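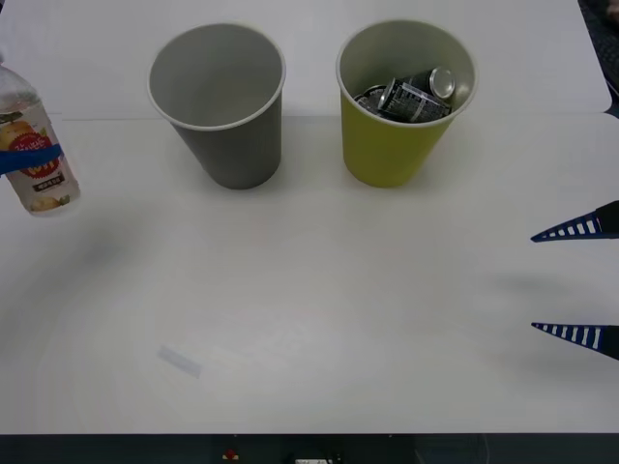
August, ten past nine at night

Miklós has a system. I should have known there would be a system when he came back from the store with paper cups instead of bin bags. Gray cup for one thing, yellow-green cup for cans, and bottles stay out on the table until someone decides about bottles. He explained it to me twice, the second time slower.

My first question was why cups. A cup is for drinking out of. He says a small container makes you notice what you throw away, and that he read this in the Cerkness newsletter, which as far as I can tell exists to sell people containers. Two crushed cans and the yellow-green one is pretty much full up. The gray one had nothing in it at all. I asked what the gray one was for and he said "the rest," and then went off to take a phone call.

I'm supposed to be keeping an open mind. I told Anil I would, back when he got us all to sign up for this recycling month in the building, and I did mean it for maybe a day. The goal is 2,000 cans between all the floors. The sheet by the elevator says we are at 63. I looked at it again on the way up tonight and it still says 63, so either people have quit or whoever writes the number has quit. Jagadeesh on the fourth floor told me he's been putting his in the regular trash the whole time and feels fine.

There's also the matter of where they go. Miklós swears the Erkis truck takes the cans somewhere separate. I have watched that truck from the window plenty of mornings, and I have only ever seen one opening in the back of it. He says there's a divider inside. Has he seen the divider? He has not.

I crushed a can myself this evening to be a good sport. It hurt my hand and didn't get very flat. Miklós does his with the heel of his shoe and then wipes the table, which I will give him. The table has never looked so clean. White was a dumb color to buy and I said that at the time too.

Still no word on bottles. I asked if I should peel the label off and he said it depends. On what? He's going to ask Cristóvão, who once worked a summer at a sorting place and has been the expert ever since.

Dentist at 8:30 tomorrow. Need to move the car tonight, and call Mom back about the couch.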